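**夹爪和推杆，这个月的进展（九月，机械臂组）**

赶着写的，先发再说，错别字大家自己脑补。

先讲结论：Skidura 的两指夹爪先退回架子上，推块这一套任务全部改用单根推杆。Skolenen 的软指还没判死刑，下面细说。相机换了一次又换回来了。控制器那边还有一个延迟的老毛病没查完。

**夹爪**

两指夹爪抓方块没什么好抱怨的，稳，快，闭合力调一次能用好几天。问题出在异形块。星形块，五个角，指面一合，十次里总有几次是夹在尖角上，块一转就跑了。心形也差不多，夹两瓣那边会滑，夹尖那头根本夹不实。我们试过贴硅胶垫，薄的厚的都贴了，厚的那种好一些，但指尖变胖，块挨着块的时候插不进去。贴垫的胶还会蹭到块上，擦了半个下午。

软指（Skolenen 那套）对形状确实宽容得多，星形随便抓。缺点：慢，气路要接一堆管子，手腕转多了管子就缠。还有就是放下去的位置不准，松开那一下块会歪。做分拣可以，做摆放不行。Soledad Calloway 觉得换成短指能改善，她已经画了一版，等打出来再试。我个人不太乐观，不过她上次说支架的事也是她对，所以先不下注。

真空吸盘就试了一个上午，有纹理的顶面漏气，放弃。大块勉强吸得起来，小块基本看运气。不写了。

**推杆**

换推杆的起因很简单，我们要比的是控制器，不是抓取。夹爪一上，失败到底算谁的说不清楚：策略没到位？还是指面打滑？推杆就一个接触点，出了问题回放一看就知道是谁的锅。

杆子是竖着装的，深灰色，末端圆头。尖头试过，卡在块的棱边上，推着推着会把块挑起来一点。平头更糟，边缘蹭板子。圆头目前最省心。长度也改过一次，第一版太短，法兰离板面近，镜头里老是挡住一大片，加长以后好多了，代价是快速横移的时候末端会抖，减速段得放长。 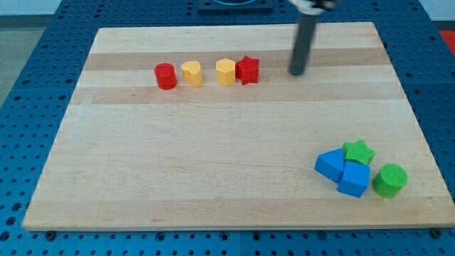 高度这件事多说两句，踩了两天坑。推杆离板面太高会从矮块顶上擦过去，太低又会刮木板。标定板面的时候我们偷懒，只取了四个角，结果中间的高度差没管，推到板子中间就开始吱吱响。后来补了中间几个点，拟合一个平面，还是有一点点残差，再把 Z 方向改成柔顺控制，才算安静下来。谁要重新装板子，请务必重标！！上周有人把板子挪了一点没说，整个 Saturday（对，周六有人加班）的数据全部作废，一共 47 条。

木板暂时继续用。也有人提议换成白色亚克力，反光，相机那边肯定不同意。

**块的摆法**

现在的任务指令分两类，一类是按颜色分组，一类是排成一行。排一行看着简单，其实是最难的，两个块几乎挨着的时候，推其中一个会把另一个带走。策略目前的表现是：隔得开就好，一挤就乱。五边形块特别讨厌，推在棱上它会自己转，推在平面上才老实走直线。圆柱则是接触点稍微偏一点就往旁边溜，要不停地修。

还有叠起来的情况。一个块搭在另外两个块上面，这种初始状态推杆基本没办法，只能把底下的推开让它自己掉。掉下来之后落哪儿算哪儿。评测的时候这种开局要不要算进去，组里吵了一会儿，没吵完。我倾向算，单独列一栏。Soledad 倾向不算，理由是夹爪版没有这种限制，混在一起对比不公平。两边都有道理，周会再定，大家带着意见来。

**控制器对比**

三个版本：老的位置控制、Trarnadlow 的那个速度控制包、还有我们自己改的阻抗版。

目前跑了 1000 回合，三个版本混着跑，开局随机。完整表格放在共享盘，这里只说大概的感觉：

- 位置控制：最好调，但撞上块的一瞬间力太大，轻的块会弹开。修正动作一顿一顿的
- Trarnadlow 速度控制：手感最顺，遥操作的人都喜欢。网络一抖它就多走一截，这点很烦
- 自己的阻抗版：接触最柔，贴着块慢慢推特别舒服。缺点是参数多，换一根杆子就得重新调一遍

成功率现在最好的一组是 61%，阻抗版，按颜色分组那一类。排一行的数字不好看，先不往外发，等延迟查完重跑再说。请不要截图转给隔壁组。

延迟的问题：指令发出去到杆子真的动，偶尔会突然多出一截时间，没有规律。换过网线，换过交换机口，关过后台服务，都没用。怀疑是日志写盘，明天把日志扔到另一台机器上试试。如果有人碰到过类似的情况，请直接来找我，不要发邮件，邮件我看不过来。

**相机**

Mercado 那台全局快门的借来用了几天。运动模糊确实小很多，杆子快速移动的时候边缘很干净。可是颜色不行，红的和橙的分不太开，调白平衡调到怀疑人生。我们的块就是靠颜色说话的，这不能忍。所以换回了原来那台，杆子动起来有一点糊，策略好像也不在乎。后面打算在训练的时候加一点模糊增广，看看有没有差别。

视角还是从前面斜着往下看。试过正上方，块的形状看得最清楚，但是手臂一过来全挡了。试过侧面，深度判断稀烂。斜着看是折中，远处那排块会显得小一点，心形和圆柱在分辨率低的时候偶尔会认混，所以输入图的尺寸往上调了一档，推理慢了一点，还能接受。

灯也固定了，不要再动旁边那盏！！影子方向一变，检测就飘。

**遥操作数据**

到今天为止收了 2720 条，清洗前。扣掉板子挪位那批，再扣掉中途断连的，能用多少还没数完，下期补上。新来的同学请先看一遍操作说明再上手，尤其是急停在哪里。推的时候别贪快，慢慢推的数据比快推的好用得多，快推的那些大半都是块飞出去再追回来，模型学了一身坏毛病。

指令文字也请写具体一点，“把那个推过去”这种不行。写颜色、写形状、写推到哪个块的哪一边。错字没关系，后面会过一边。

**下个月要做的**

1. 延迟查清楚，查不清楚就换工控机
2. 短软指打出来，装上，跟推杆用同一套开局跑
3. 块的随机摆放脚本，现在全靠手摆，摆的人手气会影响结果
4. 备用推杆至少再做两根，现在这根圆头已经有点磨了
5. 共享盘的表格列名统一一下，谁建的“新新最终版”请自己认领删掉

占用时间照旧，上午归控制器对比，下午归收数据，晚上谁想用在白板上写名字。用完把块收进盒子，上回绿的星星找了一刻钟，最后在人家外套口袋里。

先这样，去重启交换机了。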